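Ívar Bundgaard has packed orders for Andlow, a mail-order housewares shop, for nine years. He started in October, right before the holiday rush, and learned on the job.

"They gave me a tape gun and a stack of flat boxes," he said. "By lunch I had put 40 of them together and most of them were crooked."

Andlow sells cups, small planters, kitchen odds and ends and a few toys. Most orders hold two or three things, and Bundgaard says the small ones take longer than people expect. A single big pot goes in a big box. A cup, a toy and a plant pick in one order all need to be kept off each other.

He lays everything out before he touches the tape. "If it's on the table, I can see it. If I put the first thing in right away, I end up taking it back out."

The shop used loose fill until a customer in Peranine wrote in to complain about the mess. Now it is paper for the heavy things and plastic wrap for the rest. Bundgaard wasn't in favor of the change at first - he thought paper was slow - but he says breakage went down that winter and he stopped arguing.

I asked about tables. He has worked on steel, on folding tables and, for one bad month, on the floor. 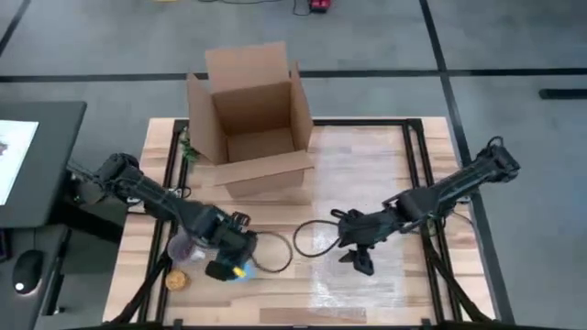 Wood is what he likes best. "Steel is loud and things slide on it," he said. A butcher-block style top like this one, with the open box at the far edge and the clear wrap spread over the right half, is close to how he would set up himself. He keeps the box back, flaps folded out, so the space in front stays free for small items. Clear cups get wrapped first at his station, and anything leafy goes in last, on top, where it won't get flattened.

He has firm opinions on flaps. "Fold them all the way out. People leave one half up and then knock it with their elbow all day."

His shift ends at 3. He sweeps up the scraps, refills the tape gun and leaves one box made up for whoever comes in next.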